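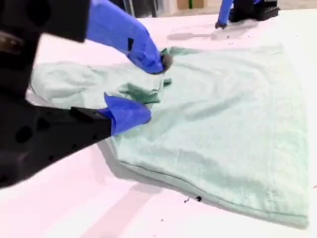
布たたみロボットのソフトまわり、作業台の小ワザ集

2021年2月7日更新

布をロボットにたたませるソフトをいじり始めてから、メモ帳がひどいことになってきたので、人に見せられるものだけまとめておきます。理論の話はほとんどなし、台所のコツみたいなものばかりです。順番は思い出した順(すみません!)。

色の切り出しは、天板から先に覚えさせる

最初のころ、私は服の色をしきい値で拾おうとして何日も溶かしました。淡い色の布って、折り目の影に入ったとたんに別の色になるんですよね。薄い緑のつもりで拾っていたら、影のところだけごっそり穴があく。いまは逆で、布を置く前に天板だけを撮っておいて、そこからの差分で布を出しています。白い台に淡い布という組み合わせでも、これでだいぶ粘れます。

差分を取る前に、台の上は必ず拭いてください。糸くずひとつでも、輪郭を拾う処理は律儀に反応します。面積の小さい塊を捨てるフィルタを入れればいい話なんですが、強くしすぎると今度は裾の角が消えるので、私は拭くほうが早い派です。粘着ローラーが一番ラク。

影は影でやっかいです。腕が動くと影も動くので、布のマスクがふわーっと広がったりします。明るさの差は甘めに、色みの差は厳しめに見る設定にしてから、かなり落ち着きました。それと、腕を台の外に引いた姿勢で撮り直すのを面倒がらないこと。動作の途中の画像で輪郭を取ろうとすると、指と布がくっついた謎の生き物が出てきます。

つまむ点は、縁ぴったりにしない

プランナーが「裾の角」を返してきたら、そのまま指を持っていきたくなりますよね。私もやりました。で、空振りします。カメラと腕の位置合わせには必ずずれが残るので、つまむ点は輪郭から少し内側にずらしておくのがおすすめです。うちでは9ミリ内側。タオル地ならもう少し増やしてもいいし、薄手なら減らします。布ごとに設定ファイルを分けておくと、あとで泣きません。

ずらす向きも大事で、輪郭の重心に向かってまっすぐ、だと袖みたいな細いところで変な方向に行きます。輪郭の内側に向かう法線を使うか、いっそ角ごとに手で向きを決めてしまうか。Li-hua Mokさんに教わったのは後者で、最初は「手作業かぁ」と思ったのに、結局いまもそれで動かしています。

閉じる前に、押す

指を下ろす、閉じる、持ち上げる。このあいだに「少し押しながら寄せる」を一拍はさむだけで、つかみ具合が変わります。布が指のあいだに自分から盛り上がってくれるんです。押す深さは位置で決め打ちにしないで、モーターの電流に上限をかけておくと安心。天板にぐりぐり押しつけて、サーボが熱くなって止まるあの悲しい事故が減ります。

反対の手は遊ばせずに、つまむ点のそばを軽く押さえておくといいです。片手だけで引っぱると、服全体がずるっとついてきますからね。ただし押さえる手を離すタイミングは要注意! 持ち上げきってから離す、ではなく、持ち上げ始めに力だけ抜いて、指はまだ近くに置いておく。離れるときに布の端を引っかけることがあるので、真上に逃がしてから横に動かします。

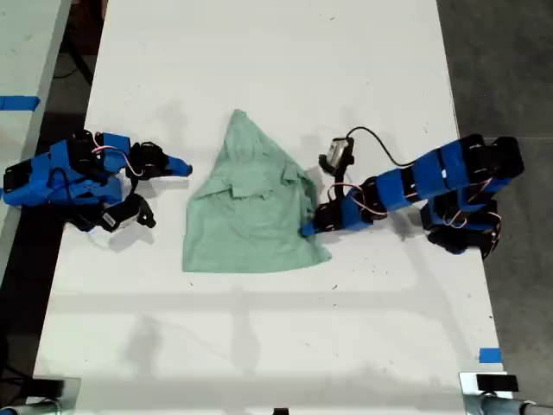
待つ場所にも名前をつける

両腕で作業していると、片方が働いてもう片方が待つ時間がけっこうあります。この「待つ場所」を適当にしておくと、次の動きの出だしで肘がとんでもない回り方をするんですよ。私は関節角で待機姿勢をいくつか登録して、left_wait_nearとかright_wait_farとか、寝ぼけていても読める名前をつけています。以前はpose3、pose3b、pose3b_newでした。反省しています。

待機姿勢は、布には触れないけれど遠すぎないところ。それと、手首まわりの配線が引っぱられない向き。シミュレータの中の腕にはケーブルが生えていないので、衝突チェックが全部通っても油断は禁物です。手首の回転は仕様の限界まで使わせず、設定ファイルで狭めておきましょう。私はこれをさぼって、コネクタを抜きました。二回。

腕どうしの譲り合いは、賢いことをするより、台の真ん中に共有エリアをひとつ決めて「入れるのは片方だけ」という鍵をかけるほうがずっと楽でした。両手で同時に持つ動作のときだけ、鍵をまとめて取る。これで足りています。Kendra Hiebertさんには「信号機だね」と言われましたが、はい、信号機です。

周期は欲張らない

制御ループを速くすればなめらかになると思って、どんどん上げていた時期がありました。でもカメラが30fpsなのに、目標値だけ細かく作っても、同じ絵を見て何度も考え直しているだけなんですね。認識は30Hz、そのあいだの補間は下の層にまかせる、と分けたらカクカクが減りました。画像には受け取った時刻じゃなくて、撮った時刻を必ず持たせること。ここがずれていると、布を追いかけているつもりで昔の布を追いかけます。

速度は、調整中は上限の30パーセント。うまくいき始めると上げたくなるんですけど、私は70パーセントより上は使いません。布って、速く動かすと空気をはらんで、置いたときに端がめくれるんです。特に下ろす最後のところは、カーブをつけてぐっと遅くしてください。

「たたみ直し」より「広げ直し」

折りの途中でくしゃっとなったとき、そこから立て直そうとするプログラムを書くのは楽しいです。楽しいけど、終わりません。私のところでは、輪郭の面積が期待より小さすぎたら折るのをあきらめて、広げる工程に戻します。しきい値は布ごとの設定に一緒に書いておく。広げるのも三回やってだめなら、そこで止まって音を鳴らす。鳴ったら私が行って手で広げる。機械と人の分業ってことで。

戻るときは、必ず腕を引いて撮り直してから。前の輪郭を使い回すと、もうそこにない角をつかみに行きます。

ログは、失敗のほうを大事に

いま手元のログは488本。成功したものは軽い圧縮版だけ残して、失敗は全部のカメラ映像と関節の記録をそのまま取ってあります。ファイル名に日付だけ入れるのはやめたほうがいいですよ、あとで絶対に探せません。布の設定名と、止まった工程の名前を入れておくと、「裾つまみで落ちたやつだけ見たい」がすぐできます。

あと、設定ファイルの中身もログに丸ごとコピーしておくこと。どの値で動かしたのかわからない動画は、ただの布の動画です。前に7月ぶんをまるごとそれで無駄にして、けっこう落ち込みました。

細かいやつをいくつか

カメラの自動露出と自動ホワイトバランスは切る。黒い腕が画面に入ってくるたびに、布の色がふわふわ変わります。

指先の部品を替えたら、工具の長さの値も直す。Elínborg Laxdalさんが半日悩んでいたのがこれで、翌週に私も同じことをやりました。

台の角に位置の目印を決めておいて、朝いちばんに両腕でそこを指させる。ずれていたら、その日はまず位置合わせから。

非常停止から復帰したときに、いきなり前の目標値へ飛ばないか、布も何もない状態で一度は試しておく。うちのは飛びました。いまは復帰したら現在の姿勢を目標に入れ直すようにしてあります。

袖のたたみ方はまだ設定をいじっている最中なので、まとまったら書き足します。長袖、手ごわいです。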